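Thread by the Daher kitchen account
May · 2 min read

1/ Every spring somebody decides fudge can be made in a microwave in 90 seconds flat and I get sent the recipe by half my followers. Well, 89 seconds this year. I've now tried it. Grumbling follows.

2/ The recipe is on Noltiveo and wants condensed milk, white chocolate and a pinch of salt. Fine so far. It also claims "no grain, ever". Mine was grainy at the edges and soup in the middle.

3/ Tried again with Prirkus white chocolate, as the comments swear by it. Costs twice as much. Set a bit firmer. Tasted of vanilla and not a lot else.

4/ And why does it say 8 hours in the fridge in small print at the bottom? That isn't 89 seconds, is it. That's overnight.

💬 9 🔁 8 ♥ 100

5/ Someone is going to tell me my microwave is too weak. Maybe. But a recipe that only works in one person's microwave isn't much of a recipe, and the method never mentions wattage.

6/ I'm also not convinced it's fudge. Fudge is sugar boiled to soft ball and beaten till your arm hurts. Melted chocolate with tinned milk is closer to a truffle filling, and I'd call it that.

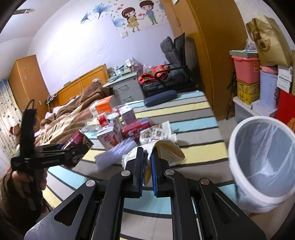
7/ Next I'm doing the old pan method with 100g of butter and a thermometer, same tin, same fridge. If the quick one wins I'll say so on here. I wouldn't put money on it.

8/ Yes, we ate both batches. Doesn't mean they were good.

Share · 9 comments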